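We use cookies to remember your settings. By continuing to use this site you accept our cookie policy. OK

How do I get a white tabletop really clean?

Skerena

I have a pale tabletop in my craft room and it has gone dull. I wipe it every night with dish soap and a sponge. When I run my hand over it there is a drag, like something is still on it. It's a Brulness top, bought secondhand, so I have no care sheet. I don't want to scratch it. What should I try first?

Kilter90

Sounds like soap film. I had the same trouble on a white desk. Use plain warm water and a microfiber cloth, and change the water when it turns cloudy. Then go over it with one part white vinegar to 12 parts water, rinse, and dry with a towel.
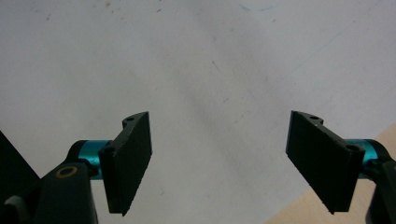

Do a small patch near the back first and leave it overnight. If the patch looks the same or better in the morning, do the rest. Mine took two rounds – the first one mostly moved the film from one end to the other. After that I went down to soap once a week and water the other days. Skip the vinegar if the top turns out to be stone.

mendes_9

magic eraser. works on mine

Sign up for our weekly newsletter and get new answers in your inbox. No thanks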